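3/29/26 — shop front job, second site visit

Went back out with the drawings because I didn't believe the first set of measurements. Still don't believe all of them, but the ones I took myself are in the back of this book in pencil and those are the ones to use.

The client wants the front of the service station shop "brought up to date." Potgieter has quoted for the whole glazed front, new frames and all. I have read their quote twice and can't find the part that says what is wrong with the frames that are there. Light gray, straight, no obvious movement where I pushed on them. The seals I could reach were a bit hard, which is what seals do. If the argument is drafts, I want to see somebody measure a draft before we order glass.

Things I checked while I was there:

- Door closer. Slams the last few inches. One turn on the valve and it was better, then it crept back. Needs a new closer, and that is a small job.
- Door mat. Slides when you step on it sideways. Nobody had this on the list.
- Threshold strip. One screw missing, one spinning in its hole.
- Canopy soffit. Looked from the ground only. The Tostunix report says the ribbed cladding is "near end of life." Based on what? They were on site 20 minutes according to their own sheet. I could hear one panel tick in the wind and that is all I can say for or against it.

Their lighting claim is the one that bothers me most. They say the front is too dark under the canopy and want 700 lux at the door. That is more than I work under at the bench. I asked where the number came from and was told it was "standard." I have asked for the page.

The sign. Diten makes a new one with a lit face and they sent a sample corner, which has been on the shelf by the drill press all week. Nice finish on the outside. The inside return is rough and the joint opens if you twist it by hand, and I wasn't twisting hard. The old sign is orange-yellow with black letters and says "Shop." You can read it from the far pumps without trying. I would wash it first and then see who still wants to spend money.

My bigger doubt is about the glass. Everyone talks about making the shop look open, and then the windows get filled up again. Blinds, the parcel sign, a stock display, gray panels along the bottom. New glass will have the same stuff behind it inside a week. If they want people to see in, that is a question of where things stand on the floor, and it costs an afternoon.
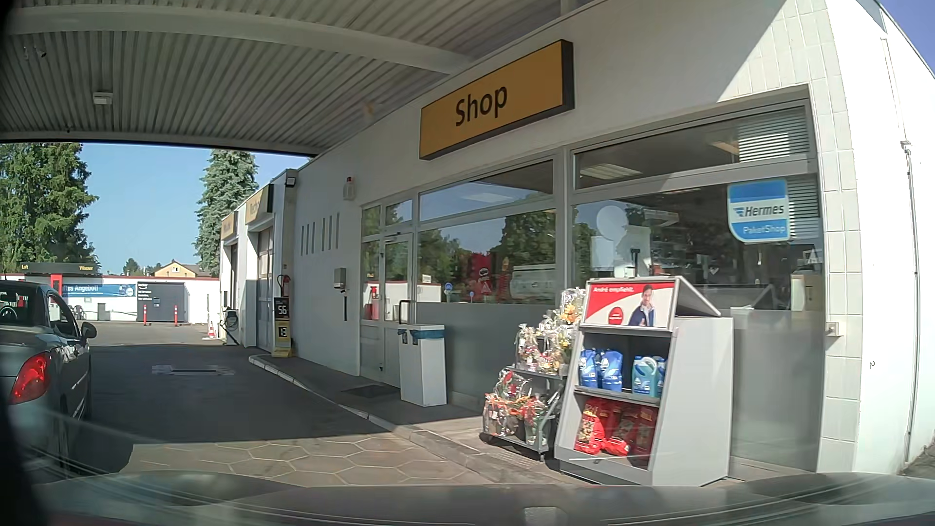

## Reflections

Stood out by the pumps and the glass gave me mostly trees and sky. Some of the inside comes through, the red display best of all with that Pringles sort of face on it, and a ceiling light behind one of the upper panes. So the "dark shop" complaint may be nothing more than a bright day outside. Worth going back after sunset before anyone signs for lights. I'd bet on the complaint going away, but I haven't been there at night, so it's only a bet.

Trasus offers a film that is meant to cut the reflection. Their sheet shows before and after shots with different skies in them, so I'm not counting that as a result. I have asked for an offcut 58 cm wide to tape up on one lower pane and look at from the same spot, same hour. If they won't send one, that tells me something too.

## To do

- Night visit. Take the light meter, the good one, and check the battery before leaving.
- Closer: measure the hole spacing again. I have 2 different figures for it and both are in my handwriting.
- Ask who owns the parcel sign and whether it can move. Hermes PaketShop, blue and white, right side of the glazing. Don't assume the client can say yes.
- Bin by the door. The new door swing on the Potgieter drawing goes straight through where it stands. They have drawn the pavement as bare, no stand and no bin — did they visit at all?
- Send the Diten corner back with a note about the joint. Keep a tracing.
- Potgieter's price is held until October, so there is no hurry, whatever the email says.

Pencil figures for the threshold are under the coffee ring, left page.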